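We use cookies to remember your settings and to see which newsletter items get read. Accept all | Manage choices

Second bench at Skemham: what we are buying and when

The equipment budget for the next half year has been agreed, and most of it goes on the hand-held gripper work at Skemham. Several people at Usbridge have asked what that means for them, so this item sets out what has been ordered, what has been put off and what we still need from each team.

The short version is that we are adding a second recording bench and spending more than planned on spares and cables. We are not buying another arm this year. The arm fund stays where it is and will be looked at again in June, together with the lease on the Skemham rooms.

Why grippers before arms

The first plan, drawn up last autumn, put nearly all the money into one more arm and left the hand-held side to manage with what it had. After a few months of using both, that looks like the wrong order. The Kedel packing trial needs a lot of demonstrations of small, ordinary items being picked up, turned and put away, and a person holding a pair of grippers gets through those much faster than an operator steering an arm. The arms can wait for the data. At the moment they mostly do.

The current task set is stationery. It has 39 items in it, all bought over the counter from ordinary shops, and they are used singly or in small groups. Pencil pouches have been the hardest so far. The fabric gives, the zip pull moves about, and a pouch standing on its long side needs a different approach from one lying flat. Glue sticks roll. We would like to keep both in the set when the second bench opens, so that the two benches can be compared on the same items.
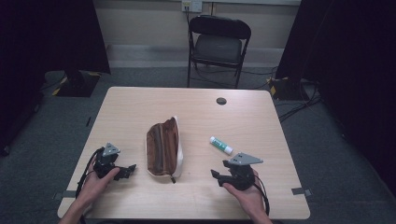
Both grippers in use at the Skemham bench, with a pencil pouch and glue stick from the stationery set.

What has been ordered

The main order went to Hartono last week. It covers one matched pair of grippers, mounting plates, the cables to go with them and a small recording computer. The total is £3498 including delivery. We had quotes for the pair alone, but the cables and plates would have cost more bought separately and would have arrived at different times, so the bundle was the better choice.

Delivery is quoted at six weeks. Anyone planning sessions on the second bench should allow eight, as the pair has to be calibrated against the first one before any recordings count.

The table is coming out of the furniture budget. It will be the same model as the first, with a pale wood top and a cable hole towards the back. A darker top was suggested, but changing the surface between benches would give us one more difference to explain in the results. The curtains will match too.

Spares and fingers

This is the line that has grown most. The original allowance for spares was small and was gone by the second month. It is now £610 for the half year, which pays for printed fingers, screws, tape and replacement cables.

Fingers are the part that people see wearing. They meet the table at the start and end of most picks, and the edges pick up small chips. A chip on the top rim makes no difference to the grip and the finger can stay in service. Damage to the flat inner face is another matter, and a finger with a mark there should be swapped and logged. Please don't sand them. Two were sanded in the spring and neither matched its partner afterwards.

We looked at having fingers machined in metal. The price for one set would cover printed ones for the whole period, and metal would mark both the tabletops and the items. It may be worth going back to once the shape is settled, which it isn't yet – the Kedel team have asked for a slightly narrower tip for flat packets. 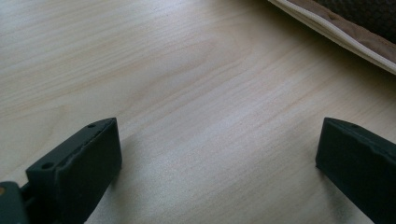 Gripper fingers open over the tabletop, seen from the gripper's own camera.

Cables

Each gripper runs on its own cable and each bench base has several more, and the floor at Skemham was not laid out with this in mind. The budget now includes floor channel for both benches and longer leads for the new pair. Fitting will be done on a Saturday so that no sessions are lost. Until then, please keep chairs off the cable runs and check the slack before starting. A lead that pulls tight halfway through a pick spoils the recording and puts strain on the connector.

Wireless grippers were priced and left out. The cost was higher, the batteries add weight at the wrist, and users who tried a loan set for an afternoon preferred the wired ones for longer sessions.

What has been put off

Three things were asked for and are not in this round. The first is the extra arm, as above. The second is a height-adjustable table, which would be welcome for taller users but would need the camera positions set again each time it moved. The third is a larger storage system at Usbridge. The present one is filling up, but there are old trial recordings on it that could be cleared first, and we would like to see how much room that frees before spending anything.

People and time

Equipment is only part of the cost. A second bench needs somebody at it, and we have planned for 20 hours a week to begin with, shared between the two sites. Travel from Usbridge can be claimed in the usual way. Sessions will be kept to 50 minutes with a break after each, the same as on the first bench, as wrists get tired before people notice.

Those who have not used the grippers before will need a short induction. It takes a morning and covers grip, starting position, how to log a failed pick and how to change a finger.

What we need from you

Teams with items they want added to the task set should send a list, with sizes and weights, before the new bench is delivered. Buy two of each if the item is likely to wear out or go off sale, and keep the receipts.

Requests for the June round can be sent in at any time on the normal form. Please put a price on them, even a rough one. A request with no figure against it goes to the bottom of the pile, and several good ones were missed last time for that reason.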